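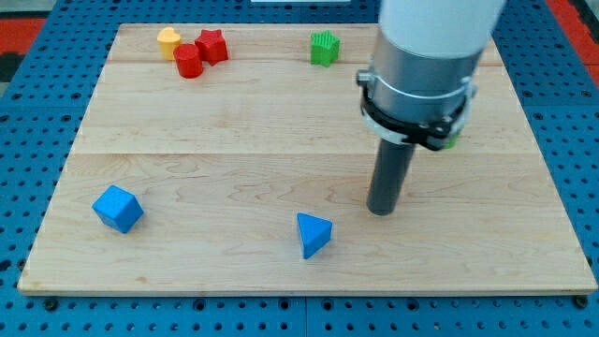
Attachment 1 – maple board on blue pegboard table, blue cube at left.

Ticket 3720 – Label printer skips every second label after stock change
Product: Rolach desktop label printer, Disum driver
Site: Clomodholm, packing room
Opened by: Sunita Crenshaw
Assigned to: Angus Rennie
Priority: normal
Status: resolved

Crenshaw, 09:10
Printer feeds one blank label after each printed one. Started when we switched to the smaller roll in February. Power cycle does not help. Printing from the Lobo order screen and from the driver test page gives the same result.

Rennie, 09:42
Please run a configuration printout and send the values for label length, gap and sensor mode.

Crenshaw, 10:05
Length 173, gap 23, sensor mode CONTINUOUS.

Rennie, 10:20
Sensor mode is wrong for die-cut stock. Set it to GAP, then hold the feed button until the light blinks twice and release. The printer will feed several labels while it measures.

Crenshaw, 10:51
Done. Test page is fine now. Lobo jobs still skip.

Godinho, 11:15
Lobo sends its own length with each job and overrides the printer. The template on this site still has the old roll size. Open Templates, Shipping, Page setup and clear "Send media size". Save under the same name or the shortcut key will keep using the old copy.

Crenshaw, 13:30
Cleared and saved. Printed a batch of orders, no blanks. The counter on the printer shows 2000 – does that need a reset?

Rennie, 13:38
No. It is a head wear counter and has no effect on feeding.

Closed by Rennie, 15:05. Cause: sensor mode and stale media size in template. Template copied to the shared folder for the second printer.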